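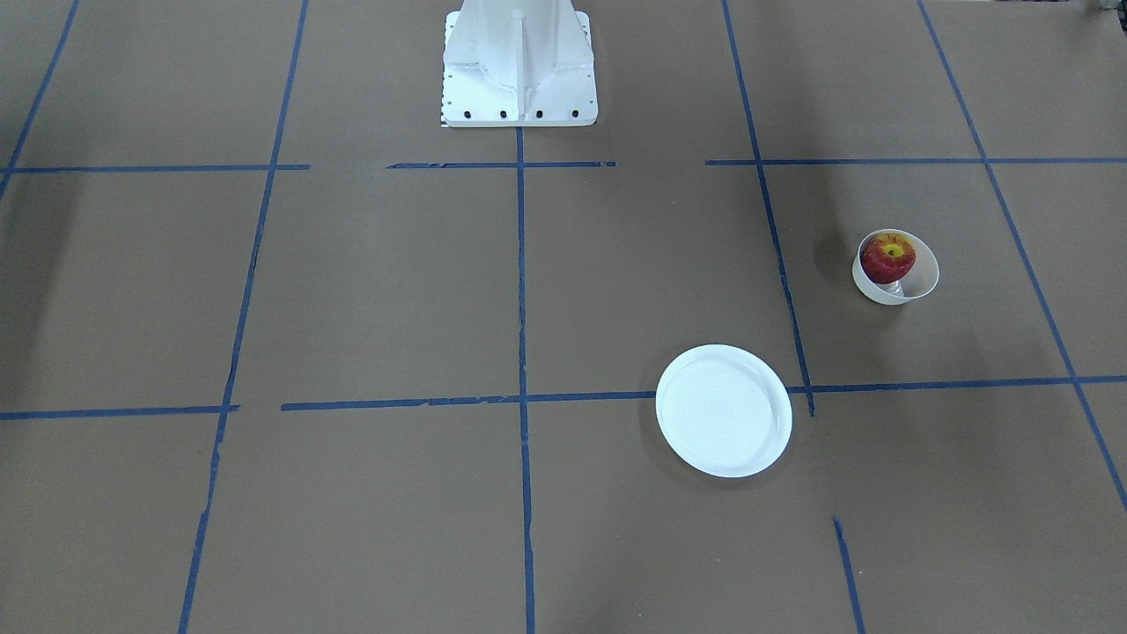
Skip the leveling kit and just shim the thing with washers, one reader wrote under my June post about the new bench, and I'd have agreed a year ago. I had done it that way on the last bench and it held, more or less. This time I bought the kit, and these are my notes after 506 hours of running time.

What I bought

The Plarkov is a pedestal mount for a two-arm robot on a tabletop. Orerell makes it. It comes as the white pedestal with its flange already attached, a bag of black bolts in two lengths, a set of leveling pads, a drilling template on thick card, and a printed guide. I ordered through Drunden, who had it in stock. The arms are the Sani pair we already owned, and they went on without an adapter.

The pedestal is heavier than it looks in the catalog. Get a second person for the lift.

Drilling and mounting

The template is good. The hole centers are printed as small crosses and they matched the flange on the first try, with no filing. My one complaint is that it has no mark for the front center of the pedestal. If you care about where the robot sits relative to your table layout, and you will, draw that line yourself before you tape the template down. I missed it and ended up measuring back from the bolt holes.

The guide tells you to put the pads under the flange and then tighten the bolts in a cross pattern. Do it in stages. I brought all of them to finger tight, checked level in both directions, went around again with a short wrench, checked again, and only then used the torque wrench. The last pass pulled the flange down a little on one side and I had to back off and swap a pad. Swapping a pad means taking the weight off the pedestal, so leave the arms off until you're happy. The guide puts the arms on first, which I think is simply wrong.

Tool access is fine at the front, where the bolt heads sit in the open along the edge of the flange. At the back it is tight. A ball-end hex key gets in but a socket won't, so you can't torque the rear bolts the same way. I set those by feel and marked them with a paint pen to see if they turn. None of them have.

Laying out the table

None of this comes with the kit, but it took longer than the mounting did, so I'm including it.

I cover the table in brown and lay the cells out in blue painter's tape, working out from the pedestal. The first line to go down is the one straight out from the front of the flange toward the operator's side. Everything else gets measured from that. I leave gaps in the cross lines and don't worry about torn ends. The tape is there for the person resetting the objects, and a ragged end costs nothing. A lifted end is different. If the gripper drags something across a curl it will catch, and you get a failed run that looks like a software problem. Press the ends down at the start of each session and replace any piece that won't stay.

For checking the setup I use ordinary things: a round white plate, a small white bowl, an apple. The plate can go across a line if you want to test that the robot isn't quietly depending on the cell edges. The bowl with the apple in it is a better test of the mount than I expected. If the base has any rock in it, the height at the far side of the table is the first thing to go, and you see it when the fingers come down on the rim of the bowl where they used to clear it.

How it has held up

I check level every 7 days with the arms parked. For the first two checks there was a small change, which I put down to the pads settling, and I retightened the front bolts both times. After that there was nothing worth writing down. With washers on the old bench I was redoing the calibration far more often, and always blamed the camera mount.

One bolt from the bag had a bad thread. Drunden sent a replacement and it arrived in 7 days, which is slow for a bolt. I ran to the hardware store in the meantime. It's a standard size.

The white finish is matte and picks up marks from gloves. Soap and water takes most of it off. Don't use solvent near the lower edge of the flange - I did, to get tape residue off, and there is now a dull patch.

Cable routing is the weak point. There's no channel inside the pedestal, so the cables go up the back and need clips. The clips in the box are stick-on and they came off inside a month. I replaced them with screw-down ones. At this price Orerell should drill and tap a few holes for that.

Small things

The guide is clear except for the order of the arms. The drawings are large enough to read from the other side of the table.

The longer bolts are for thick tops. Measure yours before you open that bag, as Drunden won't take it back opened.

Keep the template. I moved the whole bench setup to another tabletop in an afternoon with it, and the second mounting went much faster.

Would I buy it again

Yes, for a bench that has to stay put and give the same numbers from week to week. If you're trying a robot on a table for a few days, clamps and washers will do, and the reader who wrote in isn't wrong about that. I've ordered another Plarkov for the second bench and will use my own cable clips from the start.

Four stars. It loses one for the cables and the rear bolt access.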